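Nodden fingertip set for two-finger grippers

Sold in pairs, dark blue, screws included. In stock at the Costhorpe workshop, usually out the same day if you order before lunch.

I've been selling these for a good while now and I still fit them to my own machine every time the old ones wear down, so I thought this page could do with less brochure and more of what I've learned with a screwdriver in my hand. If you only want the tips, the order form is at the bottom and you can skip me entirely!

The tips are a soft, grippy rubber bonded to a stiff backing plate. The backing takes the two small screws, the rubber takes the punishment. On a kitchen cell like mine (mugs, boxes, plush fruit, bits of wood, all sorts) it's the very end of the rubber that goes first, and you'll notice it when boxes start to slip at the corners while round things still hold fine. If you see that, don't turn up the grip force to cover it. I did that for a week and all I got was dented cardboard.

Changing them takes me 20 minutes with a cup of tea, most of it cleaning. Park the arm, power down, and put a cloth under the gripper before you touch a screw, they're tiny and they love a gap in a worktop. Take off the old tips, wipe the metal with a bit of alcohol and let it dry properly. Then new tips on, screws in finger tight, close the fingers gently so the pads find each other, and only then nip the screws up. If you tighten first and close second you'll have one pad sitting skew, and you'll be doing it all again.

After that I bring the fingers down over something flat and take my time over the height. A chopping board is ideal, as it's kinder than stone if you overshoot. Come down slowly, stop short, and look at both tips from the side.

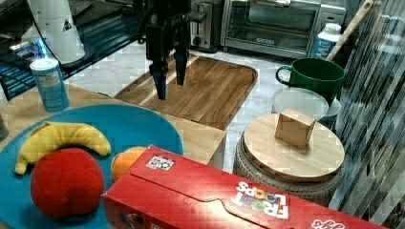

Rafia Tanoli: I'd add that you should do the height check with the fingers open and then again closed. Mine looked lovely open and then touched down early once they'd shut, and I'd already run half a morning of picks before I spotted it. A strip of paper under the tips works a treat.

Yes, do both, and thank you Rafia, I've put the paper strip into the printed sheet that comes in the packet now.

Next job is the reset. On the Indano controller it's under Tool, then Finger Wear, and you want to zero it with the gripper closed on nothing. Other controllers hide it somewhere different (Fasil Gebru keeps his on a sticky note on the monitor). If you skip it, the machine carries on thinking it has the old worn rubber and it'll squeeze too hard.

Then give it some easy picks before you let it loose on a full worktop. I start with a small wooden block, which has nice square sides and doesn't mind being dropped, and work up to mugs. Anything glass waits until the end of the day.

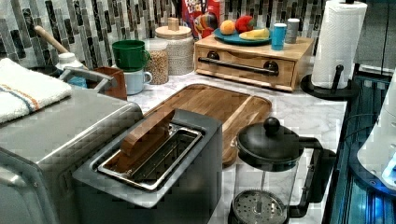

Wooden block in the toaster slot, with the cutting board behind.

A word on cleaning between changes. Warm water and washing-up liquid on a cloth, and that's your lot. No oily sprays, please! They leave the rubber shiny and you might as well be picking things up with buttered spoons.

I check mine every 40 hours of running and swap when the edge has gone rounded. Yours may last longer if you're only moving soft stuff.

Fit: all Sisay two-finger grippers with the narrow mount. The wide mount needs the adaptor plate, sold separately.
In the packet: one pair of tips, four screws, printed fitting sheet.
Price: £14 a pair, postage on top.
Returns: fine if they haven't been screwed on.

Not sure which mount you've got? Measure between the screw holes and send me the number with your order, and I'll check it before I post anything.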